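About Surnus

We teach evening classes in cooking for people who were never taught, or were taught once and wish they hadn't been.
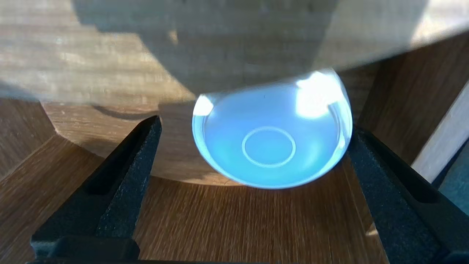

Gemma Benedetti told us after her first term that she had owned an oven for eleven years and used it mainly to store the other pans. She now makes a decent lasagna and a questionable soufflé, and she has asked us to print only the first part. Sorry, Gemma.

Surnus started in the back of a closed-down fabric store called Mostatex. The sign is still up over the side door, partly out of affection and mostly on account of what the sign company wanted to take it down. If you are looking for us and find yourself under large brown letters promising curtains, ring the bell.

There are three of us on the teaching side. Sveva Melis runs Basics, where you will spend the whole first evening on onions. Some people find this insulting. They are usually the ones who need a second evening on onions. Nazanin Hosseinzadeh teaches rice, stews and pickles, and has firm views on lids. Ettore Ferraro does bread and anything that has to be left alone overnight, a skill he considers harder to teach than kneading.

Štěpánka Malý answers the phone, the email and most of the complaints. She would like it known that the parking is free after six and that the machine on the corner will take your money anyway.

How it works

A term is eight evenings. Classes are small, and you eat what you make, so there is some incentive to pay attention. Aprons are provided. They are all the same size, and that size suits almost no one. Bring a container with a lid that fits. We have a drawer of lids left behind by former students and you are welcome to try your luck.

New terms begin in October and again after the winter break. Basics fills up first. Bread has a waiting list, and Ettore says waiting is good practice.

We don't give certificates. We tried it one year and a man framed his, hung it in his kitchen and went back to ordering takeout.

Allergies, gift vouchers, lost aprons: write to Štěpánka. She reads everything, including the long ones.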